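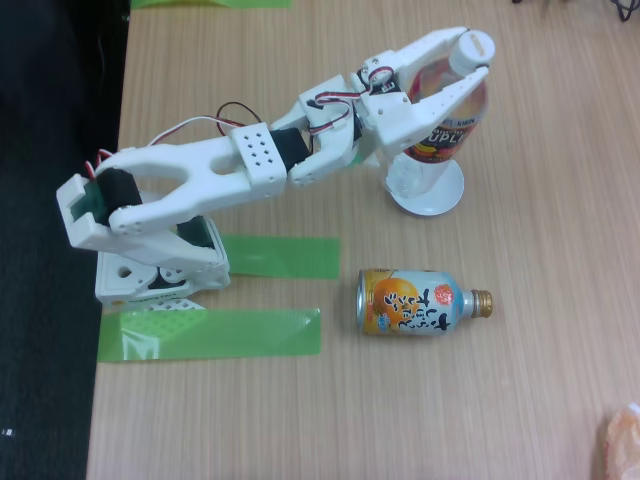
¿Cuándo se debe cambiar el agua de una masa madre que lleva días en la nevera?
El agua no se cambia: si encima de la masa aparece un líquido gris, se puede mezclar otra vez o tirar, y después se alimenta la masa con harina y agua nuevas en la misma cantidad.

Esta pregunta llegó tres veces a nuestro buzón durante abril, y por eso la ponemos primero en el boletín. El curso de pan de la escuela Kulholm terminó con 16 alumnos, y muchos de ellos siguen ahora en casa con el mismo fermento que recibieron en la primera clase. Aquí repasamos las dudas más frecuentes.

El líquido gris tiene un olor fuerte, parecido al vinagre o a la acetona. Significa que la masa tiene hambre. Si lo mezclan, el pan sale más ácido; si lo tiran, sale más suave. En mi casa lo tiramos siempre, pero mi suegra lo mezclaba y su pan de centeno era mejor que el mío.

Para una masa que durmió mucho tiempo en frío, recomiendo 3 comidas seguidas antes de hornear. Se guardan 100 gramos de masa, se añaden 100 gramos de harina y 100 de agua tibia, y se deja el frasco en un lugar sin corriente de aire. Cuando la masa sube al doble y empieza a bajar, ya se puede dar la siguiente comida. En una cocina fresca esto puede durar toda la noche, y no hay que tener prisa.

Varias personas escribieron que su masa huele bien pero no sube. Casi siempre la harina es la causa. La harina blanca de supermercado funciona, pero despacio. Prueben a poner una cucharada de centeno integral en cada comida - en dos o tres días se nota la diferencia. El molino Durkine vende centeno en sacos pequeños, y en la recepción de la escuela tenemos todavía algunos para los alumnos.

Otra duda es sobre la tapa. El frasco no se debe cerrar con fuerza, porque el gas necesita salir. Basta con poner la tapa encima sin girarla, o un paño limpio con una goma.

El moho es un caso distinto. Si ven puntos rosados, verdes o naranjas, tiren toda la masa y laven el frasco con agua muy caliente. No intenten salvar la parte de abajo. Quien perdió su fermento puede pedir otro en la escuela, con un frasco propio.

El próximo encuentro de antiguos alumnos será el 06/09/2018 en la sala Ellwood, a las 16 horas. Hablaremos de los panes con semillas y de cómo remojarlas antes para que no roben agua a la masa. Traigan un pan hecho en casa, también si salió plano - los planos son los más útiles para aprender. El café lo pone la escuela.

Nazar Skoryk
Taller de pan, escuela Kulholm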